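The Return of the Handwritten Minute Book

When the Sondden Public Library closed its reading room for repairs in February, staff members moved 661 bound volumes into temporary storage. Most were town records. The oldest were minute books, written in ink by clerks whose names seldom appear anywhere else.

The move led to a wider discussion about how local institutions record their own business. Like most towns of its size, Sondden stopped keeping handwritten minutes decades ago. Typed pages replaced them, and digital files later replaced the typed pages. According to Laiba Zaidi, the library's head of local records, the older system had strengths that were not fully understood at the time.

"A clerk writing by hand had to decide what mattered while the meeting was still going on," Zaidi said. "The result is often two pages that tell the reader what was decided, who objected and what it would cost. We now receive files of 80 pages in which the decision is hard to find."

The library has since begun a program with the neighboring towns of Viduton and Nanetti. Under its terms, clerks in each town take notes by hand during public meetings and prepare a short written record the same evening. The full audio recording is kept as before, and the official typed minutes are still issued. The handwritten record is bound at the end of the year and placed on the open shelves. 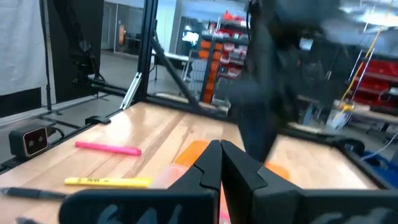
Training for the program is modest. New clerks attend 2 sessions, the first on listening and summary, the second on legibility and layout. Participants are taught to leave a wide margin, to write out names in full at first mention and to mark each vote in the same position on the page. Corrections are made with a single line, so that the original words can still be read.

The choice of materials received more attention than the organizers had expected. Many inks fade when exposed to daylight, and some inexpensive papers turn brittle within a generation. The program settled on a plain, acid-free ledger supplied by Hayat, a bindery in Viduton - a firm that had previously worked mainly on church registers. The first order was for about 700 sheets.

Not every official has welcomed the change. Members of the Nanetti town council questioned whether a second record might conflict with the first, and asked which would prevail in a dispute. The towns agreed that the typed minutes remain the legal record. A printed notice to that effect is pasted inside the cover of each ledger.

The reading room is scheduled to reopen on 29th March. The older minute books will return to their former places along the north wall, with one shelf below them reserved for the new volumes.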